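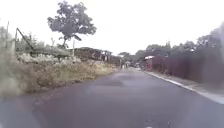
Print this release | E-mail this release

Prosunetti Introduces Nulach Color Line for Face, Lips and Eyes

HILIDVILLE, April
By Prosunetti Corporate Communications

Prosunetti, a maker of cosmetics and personal care products, today announced the introduction of Nulach, a line of everyday makeup that will be sold through independent pharmacies, beauty supply stores and the company's own website. The line goes on sale at the end of the month.

Nulach consists of a liquid foundation, a pressed powder, a cream blush, a lipstick, a brow pencil and a mascara. All six products are made at the company's plant in Hilidville. The foundation will be offered in both a satin and a matte finish, and the same shade names will be used for the foundation and the powder so that customers can match the two without a chart.

The line was developed over two years with the Urquijo laboratory, which has supplied Prosunetti with pigments for its nail products since the company entered that category. Urquijo prepared the color bases for the foundation and the blush. The lipstick formula was written by Prosunetti's own staff and replaces the company's earlier cream lipstick, production of which ended in the winter.

Before approving the final shades, Prosunetti placed the foundation with over 1,000 women and men, who wore it during an ordinary working week and returned a written questionnaire. Their comments led to several changes. The two deepest shades were reworked to remove a gray cast that testers noted in daylight. A pump was added to the foundation bottle after many testers reported that the open neck poured too quickly. The scent used in the first samples was dropped, and the foundation, powder and blush are now sold without added fragrance. The lipstick keeps a light vanilla scent.

A second test, limited to 400 participants, dealt only with the mascara. Participants were asked to compare a curved brush with a straight one. The straight brush was preferred, chiefly by those who wear glasses, and it will be the only brush offered at launch. The company will consider a curved version at a later date if store orders support it.

Nulach will be carried at opening by 800 stores. Each will receive a counter display with testers for the foundation, blush and lipstick, along with disposable applicators and a supply of printed shade cards. Stores that do not have counter space may order a smaller wall unit, which holds the full range of lipstick shades but a reduced range of foundation. Replacement testers will be shipped to stores every quarter at no charge.

Customers who buy online may request up to three foundation samples before placing an order. Samples are packed in foil and contain enough product for two applications. Unopened items may be returned for a full refund. A foundation that has been opened may be exchanged once for another shade, provided the original bottle is sent back with the packing slip.

Refills will be available for the pressed powder and the cream blush. Both come in pans that fit the same compact, and the compact is also sold empty. Owners of the company's earlier powder compact should note that the new pans are slightly wider and will not fit the older case.

Prosunetti will hold training sessions for store staff at its Hilidville offices during the first weeks of sale. Each session begins at 9:30 a.m. and covers shade matching, hygiene at the counter and the handling of exchanges. Places are limited to 100 per session, and stores are asked to register no more than two employees each. A recorded version will be posted on the trade section of the company's website for stores unable to attend.

Full ingredient lists for all Nulach products are printed on the outer carton and posted online. Customers with known allergies are advised to read the list and to try a small amount on the inner arm before first use.

About Prosunetti
Prosunetti develops and makes cosmetics, nail products and skin care for sale in pharmacies and beauty supply stores. The company is privately held and has its headquarters, laboratory and plant in Hilidville.

Retailers seeking order forms, product photographs or training dates should write to the trade desk through the contact page. Press samples are available on written request while supplies last.

Contact | Copyright Prosunetti. All rights reserved. | Back to top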